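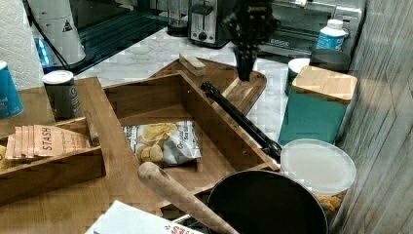
Shared Kitchen, Shared Counter: A Conversation with Krishnamoorthy Kartha

The residence at Josoddale has one kitchen on each floor, and residents from 6 rooms share each counter. Keeping that counter usable is the responsibility of Krishnamoorthy Kartha, who joined the Residential Services office in October as coordinator of common areas. He spoke with the residence bulletin on a Friday afternoon about the new counter arrangement, which has now been introduced in every kitchen in the building.

Mr. Kartha began with the practice that has drawn the most comment from residents, the open wooden box. Under the arrangement, each kitchen keeps one shallow box on the counter for food that anyone may take. A bag of chips, a packet of crackers or fruit bought in too large a quantity may be placed there without a label.

"Before the box, people left things on the counter and hoped others would understand they were being offered," he said. "Some residents were too polite to touch them. Others took food that was never meant to be shared. We received complaints of both kinds."

The office chose a box without a lid. Mr. Kartha explained that an earlier version, tried on the second floor, had a hinged cover and was used mainly for storing batteries and takeout menus. "If you cannot see into it, it becomes a drawer," he said. The present boxes are shallow enough that a bag of chips lying flat is visible from the doorway.

Food intended for one person is treated differently. It is kept in closed canisters or square containers along the side of the counter, each assigned to a room by color. Residents who wish to keep a container of their own may do so, provided that it closes fully and has a flat base. Mr. Kartha said that he had expected disagreement over the colors and that there had been a good deal of it. Two rooms on the third floor both requested teal, and the matter was settled by a coin toss in the presence of the floor representative, Fermín Ojeda.

Mr. Ojeda, who joined the second half of the interview, said that the position of the appliances had been a more serious question. The toaster and the toaster oven stand side by side toward the back of the counter. In his view, this has improved breakfast hours considerably.

"We used to have the toaster beside the sink," he said. "Everyone stood in the same place at 7:30 in the morning, one person washing a cup and three waiting for bread. I raised it at every floor meeting for a year."

The revised guidelines ask residents to leave the cooktop clear at all times. Paper towels may stand near it but never on it. Mr. Kartha acknowledged that this is the rule most often overlooked, particularly on weekends, when residents cook together and groceries are set down wherever there is room.

Asked about the serving boards, Mr. Kartha said that one with a raised rim had been supplied to each kitchen after residents reported crumbs and spills on the marble. The boards are to be wiped by hand and returned to the counter. They should not be soaked, and hot pans should not be set on them. A board on the first floor has already been replaced after a night in the sink.

The budget for the arrangement was modest. The office spent $1,007 on boxes, boards and containers for the whole building, and about 50 of the containers remain in storage for new residents. Mr. Ojeda noted that several residents had brought their own canisters regardless, and that the office had raised no objection.

Both men were asked whether the box of shared food is ever abused. Mr. Ojeda said that he had once found it filled with a large quantity of canned beets. They were gone by the following week, and he did not inquire further. Mr. Kartha said that the office does not monitor what is placed in the box, apart from removing opened packages every Friday.

Residents who would like a container, or who wish to change the color assigned to their room, may apply at the Residential Services desk on the ground floor. Requests for teal are being placed on a waiting list.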